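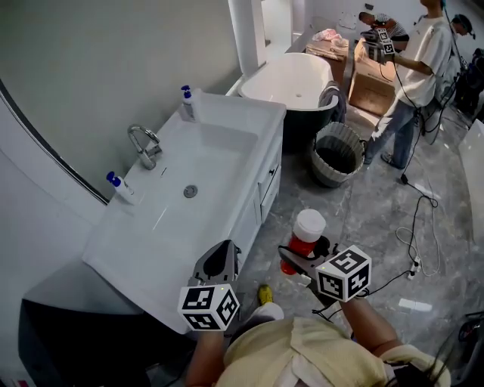
Chapter 5
Water Inside the Home

Learning Objectives

After studying this chapter, the student should be able to:
Trace the path of water from the street main to the fixture and from the fixture to the building drain.
Explain the difference between static pressure and flow pressure.
Describe the purpose of a trap and of the vent that protects it.
Read a simple household water record and identify the main uses shown in it.

Key Terms

branch line, building drain, fixture, flow pressure, service line, static pressure, trap, vent

5.1 Introduction

Chapter 4 followed water from the reservoir to the street. The present chapter takes up the last and shortest part of that journey, in which water passes through the wall of a building, is used, and leaves again. Measured in feet of pipe, the household system is very small beside the public one. Measured by the number of joints, valves and openings, it is far more crowded, and most of the faults that residents notice arise within it.

A household system has two halves. The supply half is under pressure and is always full. The drainage half works by gravity and is empty most of the time. The two meet only at the fixtures, and the rules that govern a fixture are written largely to keep them apart. The mouth of a faucet, for instance, must end above the highest level that water can reach in the basin. The open space between the two is called an air gap. It keeps used water from being drawn back into the supply if pressure in the main should fall.

The town of Brirkstead will serve as the main case in this chapter. Its older districts were piped in galvanized steel and its newer ones in copper and plastic, so that several generations of practice can be compared within a short distance. Readers who have not yet studied the map of the Brirkstead mains in Chapter 4 should do so before going further.

5.2 Supply Pressure

Water standing in a closed pipe presses equally in every direction. The pressure measured when no fixture is open is the static pressure. Once a faucet is opened, some of that pressure is spent in overcoming friction along the pipe walls, and the reading at the fixture drops. The lower reading is the flow pressure. A house may show a healthy static pressure and still deliver a thin stream on the upper floor – a sign that the branch lines are too narrow, too long or partly blocked by scale.

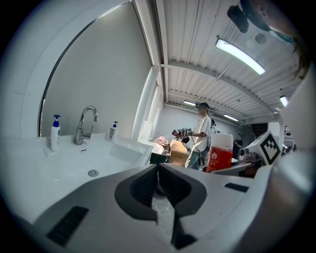
Friction rises steeply with speed. When two fixtures on the same branch are opened together, the water in the shared pipe must move faster, and each fixture receives less than it would alone. Designers answer this by sizing the branch for the demand expected at busy hours. In the Werna Street houses, the branch lines were replaced in one April after an inspection by the district engineer, Riku Maruyama. His report compared static and flow pressure at 40 addresses and is reprinted in part at the end of the chapter.

5.3 Traps and Vents

Every fixture drain includes a trap, a bend that holds a small amount of water after each use. This standing water closes the pipe to gases from the sewer. It can be lost in two ways. In a fixture that is seldom used, it evaporates. In a poorly vented system, a rush of water farther down the line can pull it out of the bend by suction. The vent, a pipe open to the air above the roof, admits air behind the moving water and so leaves the trap undisturbed.

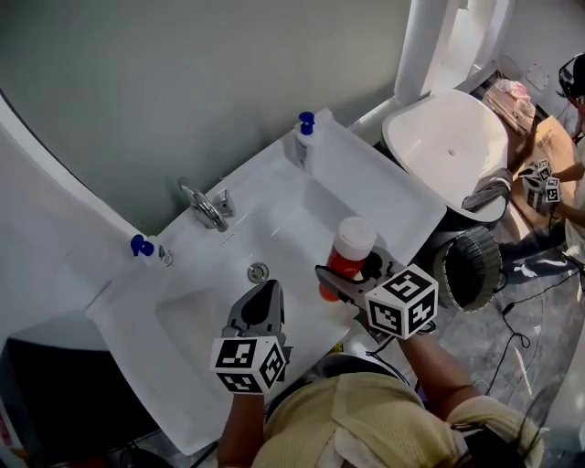 5.4 Reading a Household Record

Table 5.1 gives the water use of one Brirkstead household. The weekday figure is 125 gallons and the figure for Sun 29 April is 255 gallons. Before reading the discussion that follows, students should list the uses that might account for the difference and decide which of them could be confirmed from the meter alone.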